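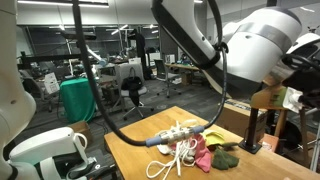

Girlow: I'd keep the cord well away from the cloths. One wash together and you'll be picking knots out all evening.

tablemat34
Mine all live in one heap like that, cord included. I sort them when I need one.

Grasso
Same, but the pink ones go in a separate wash here. Had one bleed on to a yellow one last December and it never came right.

Bredell
Cold wash and you won't get that. I do all colours at 30 and have done for years.

Grasso
Mine was a cold wash. Depends on the dye I think. Dark green is the worst for it in my experience.

Girlow
Back to the cord. Wind it round your hand, thumb to little finger, then wrap the last bit round the middle and tuck the end through. Stays put in a drawer.

tablemat34
Tried that, it comes out kinked. Loose loops in a bag are better for white cord, and it doesn't pick up fluff.

Bredell
Disagree about the bag. You end up tipping it out to find the end - then it's a tangle again. A bit of card with a notch cut in each side works for me.

Rekden
Posted 22/10/2026
Going to try the card. Cloths folded in four and stood on edge so I can see the colours. Does anyone iron theirs first or is that a waste of time?

Grasso
Waste of time for dusters. I'd do it for anything you're going to cut up.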